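Notes on Reorganising a Workshop: Walls, Shelving and Windows

This entry continues the record begun in April, when the lease on the rear unit at Tatley was renewed and it was agreed that the workroom would be put in proper order before winter. Readers who follow this journal for the garden entries may wish to pass over it. Those who wrote to enquire about the shelving will find most of their questions addressed.

The room had been fitted out piecemeal over several years. Equipment was placed wherever a power point happened to be free, and the shelving followed the equipment. By the end of summer it had become customary to walk the full length of the room to fetch a screwdriver, and to walk it again to put the screwdriver back. The second walk was frequently omitted.

Work commenced with the shelves. Two units from Prullitz had been bought second-hand and neither stood square. The uprights were loosened, levelled with packers and fixed to the wall at the top. It is recommended that this be done with the shelves bare. In the present instance it was first attempted with the lower shelves loaded, and a morning was lost.

Items were then returned by frequency of use. Cables, adaptors and hand tools occupy the shelves between waist and eye level. Spare panels, offcuts and archive boxes were moved to the bottom. The top shelf holds packaging that must be retained under warranty and nothing else. A label was applied to the front edge of each shelf, in capitals, using the Zuccaro label maker. The tape adheres well to painted metal and poorly to raw timber, where it had begun to lift within the week.

Regard was also had to the windows. The former arrangement placed tall equipment directly in front of the glass, so that the lights were required even at midday. Everything above sill height has been shifted to the opposite wall. Some glare is the price of this, particularly after three in the afternoon, and a blind has been priced. The quotation from Imier was $1,202 fitted, which is considered excessive for one room. A plain roller blind from the hardware store will be trialled first.

A clearance of 90 centimetres has been kept along the main walkway. This was measured with a tape at both ends and in the middle, the middle being where the old layout narrowed without anyone having noticed. A bin and a broom hang beside the door. The rubbish went to the tip in two trailer loads, together with a filing cabinet whose key had not been seen since the previous tenancy.

Certain matters remain outstanding. The extension leads are still on the floor at the far end and should be run along the skirting in proper conduit. The first aid kit requires a permanent position. The paint cupboard has not been opened, and its contents will need to be sorted and the old tins taken to the chemical collection at the council depot.
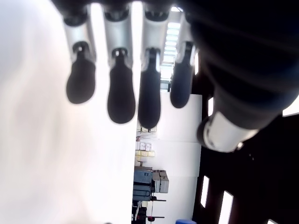 Elfriede Hämmerli wrote in response to the previous entry that shelves ought never to be arranged by frequency of use, as the frequency changes with every job and the labels are then wrong by spring. She groups everything by trade, electrical with electrical and plumbing with plumbing, and has done so in her own garage through three changes of address. She also asked whether the uprights had been fixed into studs or merely into plasterboard.

They were fixed into studs. The stud finder gave inconsistent readings near the windows and the positions there were confirmed with a fine drill bit, the spare holes being filled afterwards. On the first point, her method has merit for larger collections and may be adopted for the lower shelves, where the contents seldom change. The middle shelves will stay as they are until the end of the year.

The conduit has been ordered in white, in two-metre lengths. A further entry will follow when the leads are off the floor.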